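Project report, second submission
Group: Li, Skerko, Travell
Course: Housing and Daily Life, November

# Where the coat goes: how households in one building store everyday things

Our project started from a small problem in Skerko's apartment. Every morning he was looking for his keys, and every evening they were again in a different place. We asked ourselves if other people have the same trouble, and if the plan of the apartment has some part in it. The teacher accepted this topic under the condition that we study the entry area only, and not the whole home.

We chose the Trulta building because Li lives there and could ask the neighbors. It was finished in 2000 and all apartments have the same entry: a door, a short hallway, and one long wall where the tenant may put furniture. Two of the households have small children. The remaining ones are couples or single persons.

In our first version we wrote too much about furniture styles and too little about habits. Kylie Ellery, who read our draft, marked this in almost every section, so we have now removed most of the style part. The reader will still find a little of it, where it was needed to understand the habits.
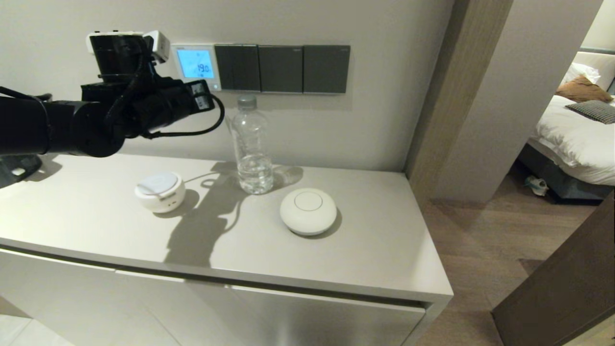 ## 1. Method

We visited 7 apartments. Each visit was made in the evening, between six and eight, when people come home and put things down. We asked permission first, and we explained that tidying before our visit would make our work harder. I think most people tidied a bit in any case.

In each apartment we did the same steps. First we drew the hallway on squared paper. Then we asked the tenant to go out and come in again, as on a normal day, with bag and coat. One of us wrote down where each item was placed and in which order. After that came a talk of twenty minutes or so, with open questions. Travell made the drawings, Li did the talks and I, Skerko, kept the notes. We repeated the visit after 2 weeks, to see if the places were the same.

The method has weak points. A person who is asked to come home "normally" does not do it normally. One tenant hung her coat very carefully and then laughed and said that on other days it lies on a chair. We noted both versions. Another weak point is that we are friends with some of the tenants, so they were perhaps too kind in the answers.

## 2. What people carry in

The list of things was shorter than we expected. Keys, phone, bag, coat and shoes came with almost everybody. Mail was less common, because many bills come now by computer. Umbrellas appeared only on the second round of visits, when the weather had changed.

We divided the things into those which stay in the entry and those which travel further into the home. Shoes always stay. The phone nearly always travels. The bag is the difficult one: it contains things for the kitchen, things for work and things which nobody needs until the next morning. Tenants put it down in the hallway "for a minute" and it remained there until they went to bed. In the talks this was the thing people complained of most, more than shoes.

Keys deserve their own paragraph. Tenants with a hook near the door used it on both visits. Tenants with a bowl used it on the first visit, but on the second visit the keys were sometimes beside the bowl, under a newspaper, or in the coat. We believe the reason is that a bowl collects other things also, such as coins and batteries, and after some time it is full.

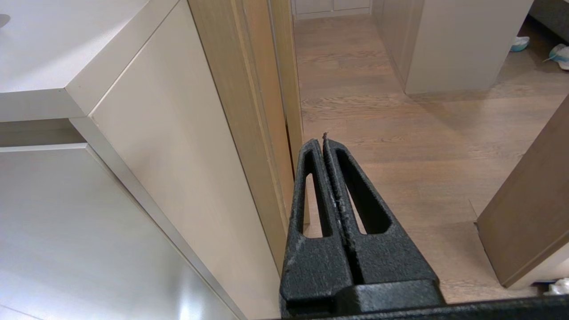 Kylie Ellery did not agree with our part on keys. In her comment on the draft she wrote that a full bowl is still better than no bowl, since the person at least knows in which heap to search, and that we should ask how long the search takes before we call the hook a winner. She also asked why we did not speak with the children, who have no keys but lose gloves and school papers every week.

We accept the first remark. We did not measure time, and therefore we changed the word "best" to "most regular" in the results. For the second remark, we tried. The children in one household were happy to talk, but mostly about their rabbit. The parents said that gloves are kept in the lowest drawer, and the children said that gloves are kept on the radiator. Both may be correct.

## 3. Open and closed storage

When we compared the drawings, we saw that the households can be put into two groups. In the first group the long wall has open storage: hooks, a shelf, a bench with space under it. In the second group it has closed storage, with doors from one side to the other.

In the open group, the things were put away faster. The tenant needs only one movement to hang up a coat. But these tenants were also less satisfied with how the hallway looks, and two of them said they feel shame when a guest rings without warning.

In the closed group the hallway looked calm, and yet the things were put away later, or they were put on top. A door is a second movement, and with full hands it is one too many. Travell had the idea to call the surface on top "the waiting room", and we kept this name in our notes.
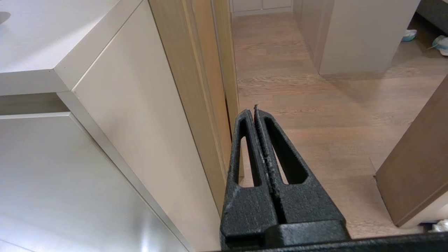
The height of a piece of furniture decides a lot for what happens on it. In our drawings, everything up to the hip or a little higher became a place to put things, even when the tenant had bought it only for storage inside. Tall wardrobes did not have this problem, because the top is too high to reach while walking past. A large off-white unit with a flat white top, as in the photograph, belongs to the first type: it closes the things away below and offers a clean surface above, and the surface is what the hand meets first. Tenants with such a unit told us that they clear it on the weekend and that it fills again in the days after. One of them put a plant in the middle to block the place. The mail was then put behind the plant.

Depth was also important, but in a less clear way. On a narrow shelf people placed things in a row and could see them all. On a deep surface they made layers – older things at the wall, newer things in front. At the second visit some of the older things had not moved at all. We asked one tenant about a screwdriver in the back layer, and he was glad to see it.

## 4. Results

We give the results in short form, as the teacher requested.

- Hooks were used in the same way on both visits. Bowls and trays were used less regularly.
- Closed storage gave a calmer hallway but slower putting away.
- Low flat surfaces were filled in all households which had one.
- The bag had no fixed place in 4 apartments.

The last point is for us the most interesting. Shops sell key boards, shoe racks and umbrella stands, but a place for a heavy bag which will be opened again in one hour is hard to find. In one apartment the tenant used an old piano stool for it, and he was the only person with no complaint on this subject.

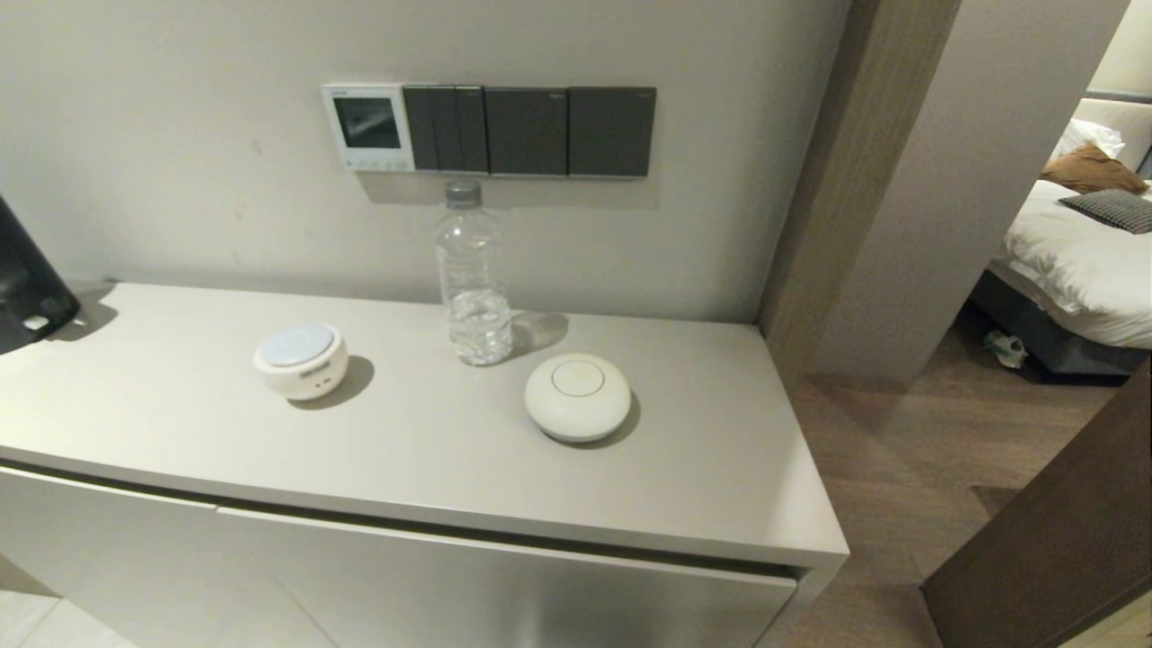
We also discussed if the result would be different in another building. Older houses in our town have often no hallway, and the door opens directly into the kitchen. There the kitchen table probably takes the role of the waiting room. We could not visit such houses in the time we had, and so this remains a guess.

## 5. What we would do differently

We would begin with the talks and make the drawings afterwards. Several times a tenant explained something important about a corner that Travell had already drawn, and he had to draw it again. We would also bring slippers. In most apartments we had to take off our shoes, and the floors in November are cold.

The questions should be shorter. Li prepared a list with long sentences, and people answered only the last part of each one. For the second round we cut the list to half and the answers became better, but then the two rounds cannot be compared in full.

Skerko has now a hook for his keys. The bag is still on the floor.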